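Call for Participants: Working Alongside Automated Picking Cells

Dilberg Fulfillment, Salinas site
Posted May 24, 2025

Dilberg Fulfillment invites current employees of its Salinas site to apply for a paid study of automated picking and its effect on daily work. The study is carried out jointly with Kokilden, the firm supplying the control software, and is directed by Mirela Araújo of the Workplace Practice Office.

In March the site began moving part of its small-parts kitting from hand stations to two-arm cells. Of the 300 people employed on the kitting floor, 27 have so far changed duties, most of them from picking to tending, restocking and exception handling. The study will record what these changes mean for pace, physical strain, training and pay grade, and will advise the company before further stations are converted.

Who may apply

Applicants must have completed at least 160 hours on a kitting, packing or restocking station. Experience with automated equipment is not required. Employees on temporary contracts are eligible on the same terms as permanent staff. Shift leads may apply but will be interviewed separately from the people who report to them.

What participation involves

Participants attend two interviews, keep a short written log of each shift for four weeks, and spend three sessions at a test cell. During these sessions they set out parts, start and stop the arms, and note every occasion on which they would have done the task differently. All time is paid at the regular hourly rate. Participants who complete the full program receive a further payment of $300.

Logs and interview notes are held by the study team and are not shown to supervisors. Individual results will not be used in reviews, scheduling or decisions on placement. A participant may withdraw at any time and will be paid for the hours already given.

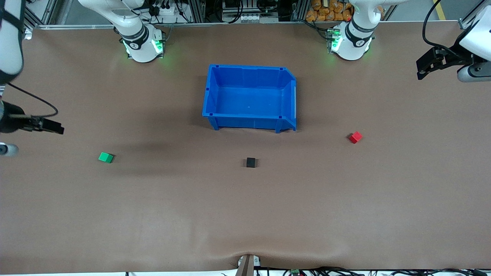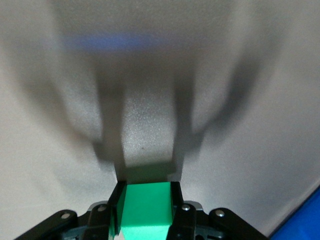 Participants are asked to judge the work as well as the machine. A person who has spent years at a kitting station knows which parts slide, which ones catch on the lip of a bin, and when a tray should be set aside - knowledge that has rarely been written down. Test sessions use plain pieces such as the green block held between the gripper's fingers, so that attention stays on how the task is divided between the person and the arms. Later sessions will use stock items from the Nukska line.

How to apply

Application forms are available from Abelardo Montecinos in Room 1517 or from any shift lead. Completed forms should state the applicant's present station, usual shift and preferred language for interviews. Questions about pay or release from regular duties should be directed to Igor Tokarz in Personnel.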